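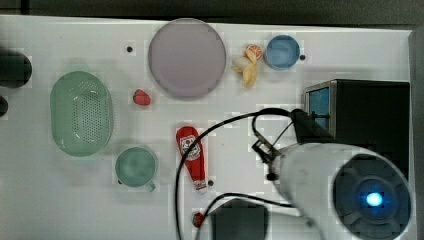
Kalholm, February 23, 2023

The restaurant was called Draltar and it had been open for five years when my daughter told me she was closing it. She was nine. She said it at breakfast, with her mouth full, and then asked if there was any more toast.

I asked her what would happen to the food.

"You can give it to somebody," she said. "Somebody little."

Draltar had started in the hall of our old apartment, on an upturned box, and had moved with us twice. There was never a menu. You sat down and were told what you were having, and it was nearly always soup. The soup went through the green colander first, which worried me at the beginning, and then it came to you on the big lavender plate. If you wanted a drink you got the green mug. If you complained you got ketchup, and the ketchup cost 100 dollars.

I said I would like to eat there one more time. She thought it over and said she could probably open for lunch, but it would have to be quick, as she was going skating at one.

So I laid everything out on the white table while she hunted for her skates. I put the plate at the back, where it had always gone, and the colander to the left. The strawberry was smaller than I remembered. The ketchup wouldn't stand where I wanted it and I let it lie. I found the orange slice last, in the bottom of the bag, under a receipt from Sayegh for 30 dollars' worth of winter boots that no longer fit anyone in the house.

It was odd to be the one setting up. As a customer I had never been let in before opening, and had to wait outside the door until I was called. The winter she was six I once waited so long that I sat down on the floor and fell asleep against the wall. When I woke up there was a bill tucked in my sock. It said 2062 and nothing else, and to this day I don't know if that was the price or the table number or the year.

She came in with one skate.

"That's wrong," she said. "The mug doesn't go there."

She moved the mug a little, then stepped back and moved it again.

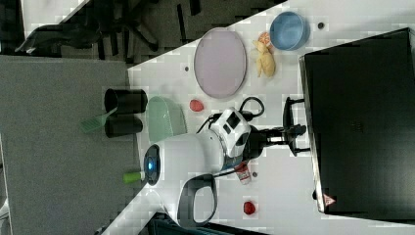 A restaurant needs a rule about who may touch the utensils, and at Draltar the rule was that only the cook could. I had broken it once, stirring my own soup, and been asked to leave. Now the green spatula was leaning out from between the two black cups at the end of the table, and she walked straight past it. I waited for her to pick it up. She looked at the orange slice for a while and then sat down in the other chair, the customer's chair, and put her elbows on her knees.

"You do it," she said.

I didn't know how. I asked what she would like and she told me that wasn't how it went. I started again. I said she was having soup.

"What kind?"

"Tomato and strawberry."

"Is it hot?"

"Very."

She nodded. I put nothing on the plate and passed it over to her, and she blew on it. She ate the way she used to when she was small, with a lot of noise, and then she said there was a hair in it. I offered her the ketchup. She asked how much it was and when I told her she said that was robbery, the Minex across the road gave it out free.

There had always been a Minex across the road. It was the other restaurant, the bad one, and it was the reason we had to be careful with our prices. I had forgotten about it completely. I wanted to ask if it was closing as well, but by then she was up and looking under the radiator, and the second skate was there, and it was almost one.

After the door shut I washed the mug, though it hadn't had anything in it. I phoned my sister, whose little boy had turned three that month, and told her there was a kitchen coming to her if she had room for it. I told her everything that was in it.
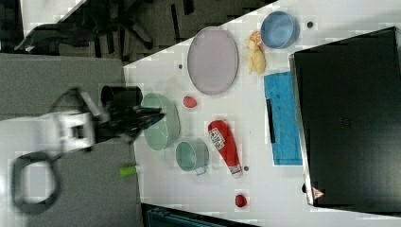 My sister wanted to know if there were two tomatoes or only the one, as her boy would put one down the heating vent by the weekend. I said she could have whatever I could find. She asked about the colander next, whether the holes were the kind a finger gets stuck in, and I said they were small, nobody had ever got stuck. Then she asked if I was all right. I said it was only plastic.

I packed in the afternoon. The bowl went inside the colander and the fruit inside the bowl. The plate was too wide for the box, so I wrapped it in a tea towel and set it on top with the flaps open.

When my daughter got back her face was red from the cold and her laces were soaked. She saw the box by the door and lifted the corner of the tea towel.

"Did you tell them about the ketchup?" she asked.

I said I hadn't.

She found a marker and wrote the price on the side of the box, with a dollar sign in front, and went to hang up her coat.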